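Skatier Kitchen Episodes: README

Maintainer: Ravinder Kennedy
Status: second release, March. The first release is withdrawn; please delete it if you have it.

What this is

Skatier is a set of 508 simulated episodes of a single robot arm working at a kitchen counter. It was made to go with the automation trial at Firndale, a contract kitchen that cooks and packs breakfasts for hospitals and care homes. Firndale put two arms on its breakfast line. Before each change to the line, the new motion was built and run in simulation, and those runs are what you get in this release.

The release also has a text side: shift notes, task sheets from before and after the arms came in, and short written comments from the people who work the line. Several groups have asked for the text without the episodes. It can be downloaded separately and stands on its own.

Contents

episodes/ holds the simulated runs, one folder per run, with rendered frames, joint positions and gripper state.
tasks/ holds the task definitions. Each one has a start state, a goal state and a plain-language instruction.
shifts/ holds the shift notes, typed up from the paper book kept by the line lead.
comments/ holds 39 written comments from line staff, in their own words, with names and job titles removed.
sheets/ holds the old and new task sheets for each position on the line.
CHANGES lists what is different from the first release.

Background

Before the trial, the breakfast line ran seven positions from 4:30 a.m. The toast position was the one people least wanted. Whoever had it loaded bread, pushed levers, pulled slices and set bowls for up to five hours, standing in one spot next to heat. It was supposed to rotate every hour. The shift notes show it often did not, mostly when somebody was out sick and the line lead kept the fastest person on toast to hold the pace.

The arms took over part of that position and part of the bowl position. They did not take over a whole job. Reaching, lifting and placing went to the arms; checking, restocking, portioning and anything to do with allergies stayed with people. The line still has seven positions on paper, though two of them now look very different from the old sheets.

What changed for staff

This section is a summary of shifts/ and comments/. Read the originals before quoting any of it.

Pace. Several people wrote that the line felt faster even in weeks when the output was the same. The arm does not slow down toward the end of the shift, and the person next to it tends to match it. Firndale later added a hold button at the restock position. Use of the button is logged in the shift notes from the third week on.

Rotation. Hourly rotation is now kept, mainly because the arm has to be paused to restock it and the line lead uses the pause to move people. This was not planned. Comments on it are mostly good.

Training. Everyone on the breakfast line got the same half-day course: stopping the arm, clearing a dropped item, restarting, and who to call. People on the late shift got it a month after everyone else and said so in the comments. If you are planning something similar, train the late shift first or at the same time.

Pay. The restock position was put on a higher grade after the trial. The toast position was not, although it now includes watching the arm. The question was still open when this release was put together.

Talk. This came up more than we expected. The old toast and bowl positions faced each other and people talked through the shift. The arm stands between them now. Three comments mention it, and one asks for the line to be turned around.

Headcount. No one was let go during the trial. Two people who left were not replaced on the breakfast line. Both facts are in the shift notes and both should be reported if either one is.

How the episodes were made

Scenes were built in Rotier, our in-house scene tool, and run with the Pîrvu controller, which is the same controller used on the line. The simulated kitchen is a household-style one. Building a full model of the Firndale line was outside the budget, and the motions being tested were mostly short ones over a counter: approach a lever, move a bowl, back off, wait. Distances between objects were varied from run to run. Wall, shelf and cabinet finishes were left plain.

Each task has up to 40 episodes. Some have far fewer, because the task was dropped once the line staff had seen a playback and said it would not work. Those dropped tasks are kept in the release with a note giving the reason. The most common reason was that the arm would be holding a position where a person needed to put their hands.

Staff review

Line staff watched playbacks in the break room at the end of the shift, on paid time. Ravinder Kennedy ran the playbacks and wrote down what was said. Reviewers were asked two things: would you stand next to this, and what would you have to do differently. Their answers are in tasks/ under each task, in the review field.
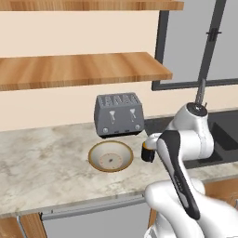
Reviews changed the motions in practical ways. The approach height was raised after people said a gripper traveling low over the counter made them pull their hands back, even when it was nowhere near them. The waiting pose was moved away from the bowls. A short pause was added before each pick so that a person beside the arm could tell it was about to move. The pause costs time, and the manager asked twice for it to come out. It stayed in.

If you retrain on these episodes, keep the pause or report that you removed it. Policies trained without it will look better on cycle time and the comparison will not be fair.

Known problems

Contact between the gripper and the bowl rim is too forgiving in simulation. Grasps that hold in an episode may slip on a real bowl. Do not use this set to estimate drop rates.

There is no food in any episode. Bread crumbs, butter and steam were all a steady source of trouble on the real line and none of it is modeled.

People are not modeled either. The review notes are the only record of how a motion sits with someone standing beside it.

The shift notes were kept by several line leads with different habits. One wrote half a page a day and another wrote three words. Gaps in the notes do not mean that nothing happened. Handwriting we could not read is marked [unclear].

Comments were voluntary and came mostly from people who had been at Firndale longest. Newer staff and agency staff are thin in the set. Agency staff were not offered paid time for playbacks until late in the trial, and we should have caught that earlier.

Use

The episodes and task files may be used for research and teaching, and in products with credit. The shift notes and comments may be used for research and teaching only. Do not try to work out who wrote a comment. Do not use comments/ or shifts/ to build tools that score or monitor individual workers. The staff agreed to release their words on that condition — it was their wording and we have kept it.

Requests for removal

Anyone who worked the breakfast line during the trial can ask for their comment to be taken out, with no reason given. The request form is posted in the break room at Firndale and a copy is in comments/. Removals go into the next release and are listed in CHANGES by comment number only.

Changes since the first release

Two comments removed on request.
Review field added to all tasks, including dropped ones.
Late-shift notes added.
Joint positions corrected in the bowl tasks, where the wrist angle had been written with the wrong sign.
Old task sheets rescanned at a readable size.

Planned

The next release should cover the lunch line, where the arm is on tray lids. The staff there have asked to see playbacks before the arm is ordered, and the playback dates are being set now.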